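Old Dell tower apart on the bench: clean the socket or leave it alone?
Wotley Hardware Forum > Desktops > Repair and Refurb

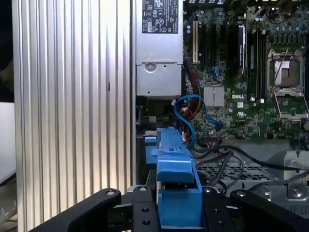 Reading time: 3 min

plotisgate_pc
Original post

I have the cooler and the processor out of this one and the socket is sitting open. It's an old Dell office tower I got from a school clearance. It powered on when I picked it up but shut itself off after a few minutes every time. The paste on the processor had dried to a crust, so my guess is heat.

My plan is fresh paste, blow the dust out of the power supply, put it back together and use it for file storage in the closet. Before I do that I have two questions.

First, should I clean inside the socket? I have contact cleaner and a can of air. Second, do I need to take the board out to clean under it, or is that wasted effort?

Budget is close to zero. I don't want to buy a new board for a machine this old.

tiditetti
Reply 1

Leave the socket alone. If you can't see anything in the pin area with a flashlight held at an angle, there is nothing to clean. The people who wreck these boards mostly do it with a cotton swab. One fiber catches a pin and pulls it over.

Close the load plate while you work on the rest. If you have the plastic cover that came with a board like this, put it on.

ramslot292
Reply 2

I don't agree with leaving it. I've done office towers for years and a short puff of air across the socket is fine. Keep the can upright and well back from the board. Don't spray contact cleaner in there.

Also take the memory out and put it back in while you're at it. A bad contact on a stick can do strange things on old machines.

tiditetti
Reply 3

Canned air spits liquid if you tip it. I've had it happen. A rubber bulb blower costs a couple of dollars and does the same job.

And bad memory usually gives you beeps or a crash. Shutting off after a few minutes is heat or the power supply.

plotisgate_pc
Reply 4

No beeps. It just goes dark, no warning on the screen. I have a bulb blower for my camera so I'll use that.

olszewski_bench
Reply 5

Look at the capacitors before you spend an evening on this. You have a group of small ones up at the top right of the board and there will be more elsewhere. Tops should be flat. If any are domed or have brown stuff on them, that's your shutdown and paste won't help.

Don't forget the chipset heatsink, the little square finned one in the middle of the board. The fins on those pack with lint. A soft paintbrush gets it out. Don't pry at it unless you have new paste or a pad for it.

As for pulling the board, I wouldn't. There is rarely anything under it that matters.

ramslot292
Reply 6

I'd pull it. Dust under a board holds moisture, and a closet isn't the driest place. It takes ten minutes with the cooler already off.

olszewski_bench
Reply 7

It takes ten minutes if every screw comes out. Do what you like, but for a closet file server I'd spend the time testing the supply. If it's a 300 watt unit it has more than enough for two drives, but age counts for more than the number on the label. Don't open the supply itself. Blow it out from the vents with the cord unplugged and stop there.

plotisgate_pc
Reply 8

Capacitors all look flat to me. I'm leaving the board in. Bulb blower over the socket, brush on the chipset fins, then paste. Do I spread the paste or put a dot in the middle?

tiditetti
Reply 9

Dot. Size of a small pea.

ramslot292
Reply 10

Thin spread. Dots miss the corners.

olszewski_bench
Reply 11

Either one works on a chip like that. Tighten the cooler screws a little at a time, going corner to corner, and run it with the side off for an hour before it goes in the closet.

plotisgate_pc
Reply 12

Going with the dot. I'll post again once it has run for the hour.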